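# Painter's tape left on a table for weeks, how do I get the glue off?

Asked by Larysa Pasichnyk, Plernville

We rent a second-floor unit in Plernville and the lease is up at the end of November. The dining table belongs to the landlord. I used it for cutting out quilt pieces and laid down blue tape as a guide, then left it on much longer than the label says you should. Now I pulled up one strip and there is a gray sticky line under it. The finish looks like clear varnish, not very shiny. The table sits by a south window if that matters.

What I tried so far:

- dish soap and warm water (nothing)
- a plastic scraper (got some of it, left smears)

I have 4 strips still to pull. Do I wait on those or get them up now? The deposit is 1000 and I would like it back.
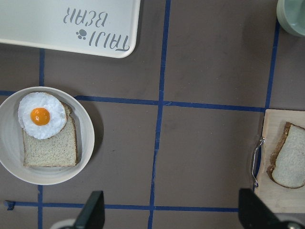
## Answer 1

Svyatoslav Ivanyshyn

Get the rest up now. It only gets harder the longer it sits, and a sunny window bakes it on.

Warm the tape with a hair dryer on low, a foot or so at a time, and pull it back over itself slowly at a low angle. If it tears, stop and warm it again. Don't use a heat gun on varnish.

For the gray line, put a little vegetable oil on a rag, lay it on the glue for ten minutes, then rub with the grain. Wipe with soapy water and dry it right away. Test underneath the table first. I did 26 feet of window trim in Halliday like this and only had to go back over one corner.

Larysa, if you still want a grid for cutting, put kraft paper over the whole table and tape on that.
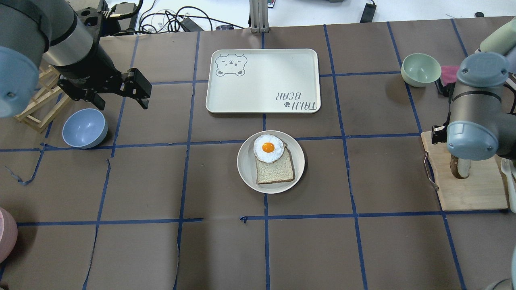
Tape the paper to itself on the underside so no glue touches the wood. When you are done with a project you roll it all up and throw it out. A roll lasts me most of a year. The paper slides a bit when it's new, so pull it tight at the corners.

## Answer 2

Mhairi Imrie

Mineral spirits. Takes it off in a minute.

**Comment from Chunhua Ren:** Only if you are sure it's varnish. If the finish is shellac or lacquer you want to go carefully with any solvent, and on an old table you may not know which it is. Try a drop on the bottom edge and wait. Open the window too.

## Answer 3

Fotis Karamanlidis

Agree with the oil. I would add that a pale stripe can show up where the tape was, and that isn't glue. The wood around it has changed color in the sun. Scrubbing won't fix it and may take the shine off. Leave it uncovered a few weeks and it may even out.

Check your move-in photos before you do anything else. When I left my place in Ernemton I had pictures of every surface and the marks were already there.

**Update from Larysa:** Did the hair dryer on Monday and all the strips are up. Oil worked on the first line, still doing the others. There is a faint stripe by the window end.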